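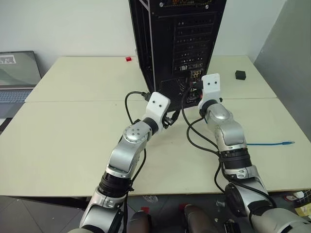 本页最后修改：04/12/2022

拖了好久才把这篇写完，实在不好意思。十一月去的 Stasley 开放日，回来以后先感冒，然后赶工作上的活，笔记本一直扔在包里，前几天翻出来，里面还夹着当天的园区地图，背面全是我写的字，有一半自己都认不出来（站着写的，又冷，手抖）。能认出来的我都整理在下面了，认不出来的就算了。

先说怎么去。Stasley 不在城里，从 Arcombe 火车站出来要坐56路公交，站牌在出站口左手边那个花店门口，别像我一样先跑到马路对面去，对面那个是往回开的。车挺大，人也不少，一路上都是去看开放日的，有带小孩的，有背着大相机的，还有一大帮穿同样卫衣的学生，一上车就把后面全占了，吵得很，但是吵得挺开心。路上看不到什么风景，仓库，加油站，仓库，再来一个卖地砖的大棚子。坐了将近30分钟，司机喊了一声到了，呼啦一下全下去了，车上就剩下一位买菜的老太太。

园区门口登记，发一根挂绳和一张地图，地图上把开放的楼涂成了绿色。我拿到的那张绿色印歪了，看上去停车场也开放。门口有热茶，免费的，纸杯很薄，烫手，得两个套在一起拿。

我本来的计划是先看大楼里那家做包装线的，看完再去后面的小楼看 Platent。结果包装线那边队伍排到了楼外面，还下着毛毛雨，我站了一会儿就不想站了，直接往后走。现在想想太对了，因为我在 Platent 那间屋子里一待就待到快关门，包装线最后压根没看成。

Platent 在一楼最里面，走廊很长，地上贴着箭头。屋子比我想的小得多，也朴素得多，白墙，灰地砖，灰色的隔板，一张米白色的桌子，桌子其实是两块板拼起来的，中间有条缝。我之前在网上看过太多那种灯光打得蓝幽幽的机器人实验室的视频，进去的时候还愣了一下，以为走到人家办公室了。不过一看见那两条胳膊就知道没走错！银色的，关节是黑的，前面是白色的夹爪，夹爪上还有两个小黑孔，怎么看怎么像一张脸，两张呆呆的小脸凑在一台黑色电脑机箱后面，跟我平时趴在桌子底下找插孔的样子一模一样。

他们教机器人干的就是这个活：往机箱后面插线。

我当时就乐了。我家那台电脑每次搬动之后，插线都是我最烦的事情，看不见，够不着，插头正反永远猜错，插到一半发现线绕在桌腿上了又得拔出来重来。居然有人把这件事情认认真真地拿来当课题！讲解的人说，选它就是因为烦。捏起一个方块放到盘子里，这种演示看多了大家都觉得机器人什么都会了，可是线是软的，你捏住这一头，另一头爱往哪儿跑往哪儿跑，插头又得对得很准，歪一点点就进不去，硬推还会把口子推坏。软的和硬的都碰上了。

（顺便说一句，桌上倒还真有小方块，一个红的一个黑的，放在靠里的那边。我忘了问是干什么用的。）

那怎么教呢？我去之前脑子里想的是程序员坐在那儿敲坐标，往左多少毫米，往下多少毫米。工厂里有些活现在还是这么干的，讲解的人说，位置固定、零件固定的时候这样干又快又稳，没什么不好。可是线不行，线每次躺在桌上的样子都不一样，你没法提前把数字写好。所以他们让人来做一遍，人怎么做，机器人的胳膊就怎么跟着做，整个过程都录下来，每条胳膊每个关节的角度，夹爪开了多少，镜头里看到了什么，全部按时间对齐存好。录得多了，拿去训练，机器人再自己试着做。

听上去特别简单对吧？我也觉得简单，然后他们问谁想试试，我就举手了，然后我就知道了。

操作的位置在隔板另一边，一把椅子，前面支着一对小号的胳膊，轻的，关节的排法跟大的那对对得上。你的手握在小胳膊末端的把手上，食指和拇指套进两个环里，捏紧，那边的夹爪就合上，松开就张开。眼前一块屏幕，放的是机器人头上的镜头看到的东西。隔着隔板你看不见真的机器人，这个是故意的。讲解的人说，一开始他们让操作的人站在桌子旁边直接看着做，做得又快又漂亮，结果录下来的东西不好用：人会歪头去看机箱侧面，会弯腰看插孔，可是这些机器人的镜头都没看见，等于人是凭着机器人不知道的东西在干活，那机器人怎么学得会呢。后来规定只准看屏幕，速度一下子掉下来，可是学出来的效果好了很多。我觉得这一点特别有意思，写在地图背面还画了三道杠，这几个字倒是认得很清楚。

坐下来第一个感觉是，我的手不见了。就是说，你动一下手腕，屏幕里的白夹爪也动一下，但是总好像慢那么一丁点儿，而且它伸出去的方向跟你心里想的方向差一点。我伸手去够线，够过头了，往回收，又收多了，来来回回像在捞金鱼。旁边有人小声教我说，先别管线，先在空中晃一会儿，把手晃熟了再说。我晃了一会儿，是好些了。

然后是深度。屏幕是平的！我知道屏幕是平的，可是真坐在那里才明白这话有多要命。夹爪在线的上面还是前面，看着差不多。他们教的办法是看影子，还有就是慢慢往下放，看线有没有动。我把夹爪放下去，看着已经夹到线了，捏紧，抬起来，线还好好地躺在桌上。第二次也是。第三次夹起来了，我在隔板后面喊了一声，外面那群卫衣学生给我鼓掌，丢人，但是高兴！

夹起来以后更难。线的插头不在夹爪正前方，斜着，歪在一边，得想办法把它转正。人手转一个插头根本不用想，拇指搓一下就转过来了，可是夹爪只有张开和合上，没有搓这个动作。有两个办法，一个是放下重新夹，一个是用另一只手帮忙，两边倒一下。熟手用第二个办法，我想学，结果两只夹爪互相碰了一下，嗒的一声，我吓得手都松了，线也掉了。操作台边上的人说没事没事，力气有上限，碰不坏的，大家都碰过。

我做了五次，插进去的次数是零。第五次我觉得已经到口子跟前了，真的就差那么一丁点儿，然后系统提示时间到，胳膊自己慢慢退回去，那两张小脸也跟着退，我觉得它们有点失望。起来的时候肩膀酸得不行，一直耸着肩，自己都没发觉。

我下来以后换了一位他们自己的操作员上去，那就完全是另外一回事了。我赶紧绕到桌子这边来看。手很稳，不快，但是没有一个动作是多余的：一边捏线，先不急着往前送，让线在空中停一停，等它自己不晃了，再往机箱那边靠；另一边先到口子附近等着。我注意到每次快碰到机箱的时候都会顿一下，问了才知道，顿这一下也是要录进去的，将来机器人自己做的时候，也会在那个位置慢下来。反过来说，操作的人要是有什么坏毛病，机器人也会一起学走。据说早先有人习惯插之前把夹爪往上抬一下，纯粹是个人习惯，没有任何用处，后来训练出来的机器人也抬，抬得还特别认真。大家花了好一阵才弄明白这一抬是哪儿来的。哈哈哈哈，我太喜欢这个故事了。

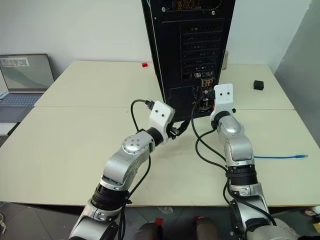 有人这时候问了一句，既然手把手教这么费劲，人坐在那里一遍一遍地插线，插到肩膀疼，那还不如干脆给机箱换一种好插的接口，磁铁吸上去的那种，机器人不用学，人也省事了。

屋里好几个人点头，我也点了。讲解的人倒是一点没生气，说这话每次开放日都有人讲，讲得也对，能改接口的地方就应该改接口，他们的客户里也有这么干的。但是世界上已经有那么多老机器、老机柜、老插座摆在那里了，谁去一个一个换？而且他们关心的也不光是线，今天是线，明天可能是软管，后天可能是拉链，凡是一头软一头要对准的东西，难处都差不多。提问的人说那倒也是，不过听口气没有完全服气。我呢，两边都觉得有道理，所以两边都写在这里。

墙上贴着一张纸，是那天之前录下来的条数，用粗笔写的：1,021。我问这算多还是算少。回答是要看拿来干什么，只认这一张桌子、这一个机箱的话，已经能看到点样子了；换一张深色桌子，换一个机箱，或者哪怕只是下午太阳斜着照进来，就不一定了。所以他们现在每录一阵就要挪一挪东西，机箱转个角度，线换个地方放，连旁边的杂物也不特意收拾干净。我说那挺好，我家也是这个思路。

还有一件事我觉得外面的人可能想不到：失败的也留着。我那五次全都留着！我本来以为会直接删掉，怪不好意思的。说是分开放，成功的放一边，没成功的放一边，没成功里面又有一种特别受欢迎，就是中间出了岔子但是人把它救回来了，比方说线滑了，重新夹住，接着往下做。完美的录像机器人看多了，会以为世界上不存在滑手这回事，一滑就傻在那里，不知道怎么办。救回来的那些能教它怎么办。有时候操作员还得故意弄出点岔子来，夹歪一点，然后自己收拾。我说我可以专门来给你们当这个故意弄出岔子的人，不用故意。对方笑了，给我又倒了杯茶。

隔壁：Barbier 的桌子

Platent 隔壁半间是 Barbier，两家共用一个走廊，据说连打印纸都共用。他们的教法不一样，不隔着屏幕，人直接用手抓住机器人的胳膊带着它走。就像教小朋友写毛笔字，大手握着小手。胳膊上有个按钮，按住的时候关节就变得很轻，你推到哪儿它去到哪儿，松开就定住不动了。

我也试了。感觉完全不同，马上就会，根本不用晃手。任务是拿块海绵擦一块板子，我抓着胳膊来回擦了两下，放开，它自己就照着来了一遍，连我擦到角上多蹭的那一下都在。旁边一个小男孩排在我后面，他教它在板子上画圈，越画越大，他妈妈在后面一直说够了够了。

那为什么 Platent 不用这个办法呢？我两边都问了，两边的说法还算一致（我特意先问了 Barbier，怕他们对口径）。用手抓着带，好处是直接，手上有分量，碰到东西你能感觉到，擦、磨、推这种要用劲的活特别适合。坏处是你整个人杵在那儿，手啊袖子啊全在镜头里，录下来的画面里到处都是人，机器人自己干活的时候可没有人站在旁边。还有就是人只有两只手，两条胳膊一起带，一手抓一条，再要管夹爪开合，就忙不过来了。插线这个活偏偏两边都要动。

反过来 Platent 那边缺的就是手感。我坐在操作台上的时候，插头碰没碰到机箱，全靠眼睛看，手上什么也感觉不到，所以我才会一直推一直推。他们说正在试一种能把力道传回来的把手，碰到东西手里会紧一下。那天没带出来给大家玩，说是还不太听话，有时候什么都没碰到它也紧。我非常想试试那个不听话的。

Barbier 的人还讲了一个挺实用的事情，怎么判断一个人适不适合当老师。我猜是手巧的，打游戏好的。他们说打游戏好的上手是快，但是往往太快，动作一甩一甩的，录下来抖得很。反而是有耐心的、做事有点慢的人录得最好用。他们那儿录得最好的一位，以前是修表的。我立刻给我爸发了条消息，我爸退休以后天天在家粘船模，他回了我一个问号。

中饭

说说吃的，总有人问我吃的。园区食堂那天开着，排队不长，有汤，有三明治，有一种上面铺着烤芝士的土豆，我吃的土豆，很烫，很实在，盐少了点。咖啡不要买，机器里出来的，喝门口的免费茶就行。食堂靠窗的位置能看见后面的空地，有人在那里遥控一个带轮子的小车过水坑，过了一半停在水坑中间了，一群人围着商量。我吃完土豆他们还在商量。

下午我又回到 Platent。开头说过我在那间屋子里待到快关门，中间出来吃了一顿，别的时间真的都在。下午人少了，可以站得很近，也能问一些比较傻的问题，我挑几个写在这里。

我问操作员一天要坐多久。回答是不能连着坐，隔一会儿就换人，累了以后手会变，动作的样子跟早上录的不一样，人自己不知道，看数据就看得出来。肩膀比手先累，跟我一样。椅子换过好几把，现在这把扶手能调高低，是大家一起挑的。

我问会不会做梦梦到插线。回答是会。还有一位说他现在在家拿杯子之前都会顿一下。

我问线为什么有黑的有蓝的。黑的那几根是这阵子主要在录的，蓝的是网线，下一个要教的。网线那个小卡扣要听到咔哒一声才算数，可是录的数据里没有声音，所以到底怎么判断插没插到底，他们还在争，有人说加个麦克风，有人说插完往回轻轻拽一下就知道了。我投拽一下，我自己在家就是这么干的。

我问机器人自己做的时候能不能看一看。这个他们答应了，但是说得很谨慎，说开放日当天的灯跟平时不一样，人又走来走去，别抱太大期望。隔板那边的椅子空着，没有人坐，胳膊自己动了起来。怎么说呢，看人操作的时候你会觉得是一件工具，等到椅子空着它还在动，后脖子会有一点点发凉，哪怕你什么都明白。它先伸过去找线，比人慢，中间犹豫了一下，往左偏了偏又偏回来，夹住了。大家都不说话。然后往机箱那边送，到跟前，顿了一下。就是那个顿！跟上午操作员的一模一样的顿！我激动得差点拍到前面人的后背。

那一次没插进去，插头顶在口子边上，停住，退回来了。又来一次，这回我觉得位置是对的，可是线绷得有点紧，把插头拉歪了。第三次进去了。鼓掌的声音比给我鼓的大多了，我也没意见。讲解的人自己反而最紧张，进去以后长长出了口气，然后马上说，刚才第二次那个线绷紧的情况，他们录得太少，回头要补。旁边就有人拿本子记下来了。

后来还聊到一个我一直想知道的问题，就是换一个机器人行不行，这一大堆录下来的东西，是不是换了胳膊就全白录了。他们说得很坦白，胳膊长短不一样、夹爪形状不一样，直接搬过去多半不行，但是也不是全没用，镜头看到的那部分，什么是机箱，什么是口子，线大概会怎么垂下来，这些好像能带过去一些。能带多少，他们也在试。我把“好像”两个字原样写下来了，人家就是这么说的。

如果你也想去

开放日一年好像就一回，具体看园区门口的告示，网页更新得很慢。几点我自己的经验，随便看看：

早点到，先去后面的小楼，前面大楼的队伍下午会短一点（我是听回程车上的人说的，我自己又没去成）。

想上手试的话，穿袖子窄一点的衣服。我穿了件大毛衣，袖口一直蹭到操作台的把手，蹭一下那边胳膊就抖一下。

戴眼镜的没有问题，我就戴眼镜。看屏幕就行，不用戴那种头盔。有一家别的展位是要戴头盔的，在大楼二楼，排队的人出来都说晕。

带小孩的去 Barbier，能直接摸，孩子马上就懂。Platent 那边的操作台椅子太高，小个子脚够不着地，而且要坐得住。那天有个小姑娘坐她爸爸腿上操作，两个人四只手，夹爪像在跳舞，倒是把线夹起来了，第一次就夹起来了。我不想谈这个。

拍照可以拍，他们只要求不要开闪光灯，说正在录的时候突然一亮，那一条就不能要了。

鞋子穿舒服点的，园区里面要走不少路，小楼到食堂那一段还没有铺好，下过雨全是泥。

回去的公交末班比我想的早，站牌上写着的，我没看。我是小跑着赶上的，挂绳还挂在脖子上没还，到现在还在我家门把手上吊着。Stasley 的朋友要是看到这篇，要不要我寄回去？

车上又碰到了那群卫衣学生，这回安静了，有一半睡着了。前排两个还在比划，一个伸着两只手假装是夹爪，另一个拿耳机线让他夹，夹了半天夹不住，笑得前仰后合。我在 Arcombe 下的车，天已经黑了，花店还开着门。

补一段：回家以后我真的把自己电脑后面的线全拔了重新插了一遍，闭着眼睛，想看看自己到底是靠什么插进去的。靠的是手指头摸，先摸到口子的边，再把插头贴上去一点一点挪，跟眼睛几乎没有关系。可是操作台上偏偏只给你眼睛不给你手指头，怪不得那么难。我把这个写信告诉 Platent 了，他们回信说，对，就是这样，所以那个不听话的把手还得接着修。信里还说网线已经开始录了，先用的是往回拽一下的办法。

下一篇写什么还没定，可能是海边那个灯塔，照片还没整理。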